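3.2 Gathering the demonstrations

I'll be upfront about how we got our examples, because when I read other people's papers this is the part I always want more of and never get. Everything in this section was recorded in simulation. We built the scenes in Drostel, drove the arm by hand with a pair of Vokeck controllers, and saved the whole lot (camera views, joint angles, gripper state) every time somebody finished an attempt.

We collected 200 demonstrations in all, 100 for each of the 2 tasks. Modupe Ibrahim and I split the driving between us, and I should say that she's a lot smoother at it than I am! My early runs are full of little stops where I was working out which way to turn my wrist, and for a while I wanted to throw them out. We ended up keeping them. The policy trained in February on her runs alone looked lovely right up until it drifted off course, and then it had no idea what to do with itself. Mine at least had some drifting in them, and some getting back.

Before each attempt the objects were put down again at random spots, and we moved the light too. The light turned out to matter more than I'd guessed. In our first batch it sat in one place the whole time, so every object threw its shadow the same way, and the learner seemed to be leaning on those shadows to judge how far away things were. Once we started shifting it (a new direction and a new softness for each attempt) the training loss went up a bit and the results on fresh layouts got better, so we took that trade happily.

The view from the arm was the other thing we argued over. Looking down past the gripper, you often get only a piece of whatever you're after, and other parts of the scene poke in from the sides. Modupe wanted to toss any attempt where the target left the view for more than two seconds. I wanted to keep them all, on the grounds that the real arm will have the same trouble. We settled on keeping them and adding a flag, and the learner never sees the flag. It's only there so we can sort the results later, as we do in Section 5.

One last bit of bookkeeping. Failed attempts went into a separate folder and weren't used for training here, though we did run them through the Ekpo viewer to look for patterns. Mostly we found that I let go too early.
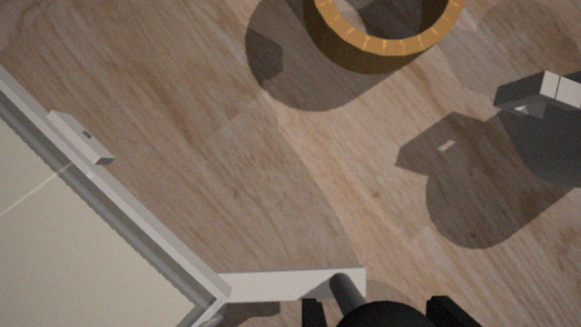
Figure 2. A simulated view looking down past the gripper (bottom), with part of an orange-yellow ring at the top and shadows across the wood-grain surface.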